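March, bench notes, key room

Started 8:40. Picked up the remote fob job from the Rizvi van. Owner has one working remote and one that unlocks only when held against the door glass. Battery in the bad one read low, so I fitted a new one. Range got a bit better, still poor. Opened it again and found a cracked solder joint at the battery clip. Reflowed it and tried from the far side of the lot. Locks and unlocks fine at 60 feet.

Second job, blank stock. Counted the Wumier blanks with Samina: 252 on the hooks, 73 in the drawer. The drawer ones are the older profile with the thicker shoulder. They sit too far out in the cutter jaw and every cut lands shallow. Put a red tag on the drawer. Please don't mix them back in.

Cutter was drifting before lunch. First key cut by code turned stiff in the test lock, second wouldn't turn at all. Checked the depth against the brass gauge, reset the stop, cut a third. Good. Ulises says the Cikance wheel has done 392 keys and should be changed. Ordered one.

Transponder cloning: two chips read OK, one gives no answer in any position on the coil. Tried it in the Urusance reader as well, same result. Marked dead, charge the customer for the cut only. 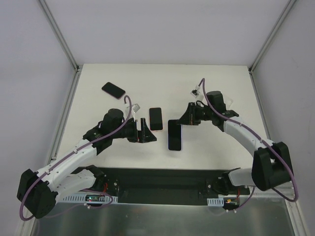 Three phones on the white tabletop, screens up.

Still to do:
- call Mr. Hirano about the lost key code, he may have it on the dealer tag
- Zubaida needs the wafer lock kit back
- write up the stop setting on the card by the cutter
- new batteries for the small caliper

Stopped 5:15. Van fob is in tray 2 with the ticket.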